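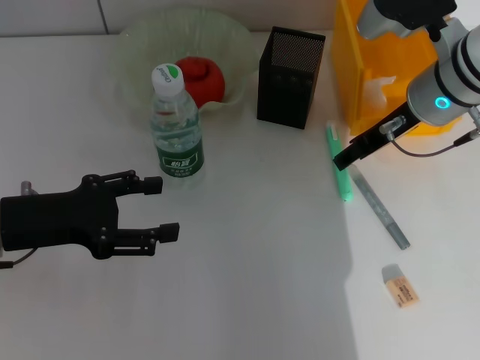
Ururier, which tested an early version in its own packing room, said the method saved it from writing separate rules for every new item.

VIVSIDE, December - Henriques Robotics today released Ellik, a training method that teaches two-armed robots to sort small household goods. It learned from 800 demonstrations, and in 195 test runs it needed a person to step in 2 times. 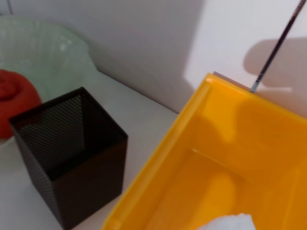
The earlier method used 2,000 demonstrations for the same set of tasks. Ellik gets by with fewer by training both arms together - each arm's next move depends on what the other is doing.

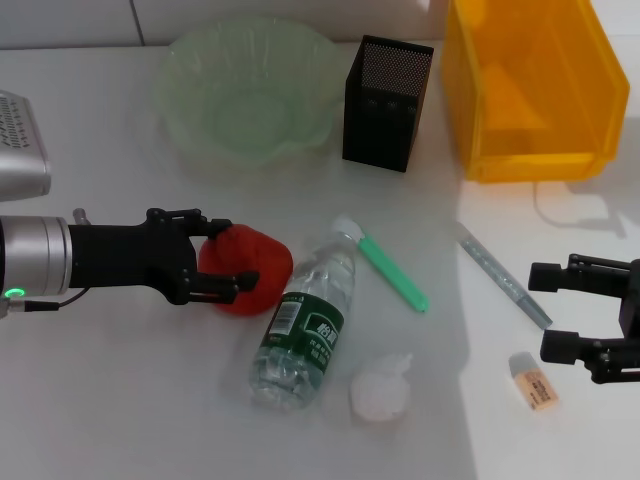
A robotic hand grips a soft-looking red object during work on Ellik.

The code will be free for research use.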